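Stop folding on the bed

Kobina Dankwa
2026-05-31
200 shares | 6 comments

Fold on a table. That's my whole argument, and I'll die on it.

Beds are soft. Shirts slide, sleeves go wherever, you get a lump. Then you're tired and the lump goes in the drawer as is. Did this for years. My back hated it too.

A table is flat and the right height. Only problem, tables collect stuff. Gym stuff mostly, at our place. Adwoa says clear it completly first or don't bother. I disagree. Shove it all to the back, against the wall, and get going. Waiting for a clear table is how you end up with a chair full of clothes in September.
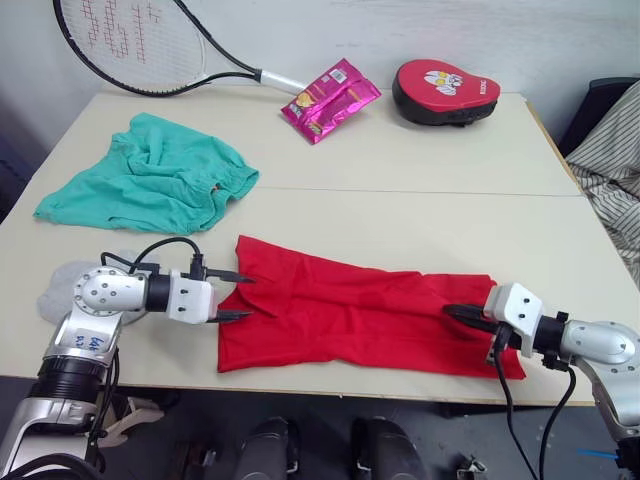 Racket, snacks and focus mitt at the back. Red one first, teal pile next.

One thing at a time, flat, smooth it with your hand, then fold. Leave the rest crumpled, it can wait its turn. And snacks stay closed till your done. Grease on a clean shirt and you're back at the washer.

6 comments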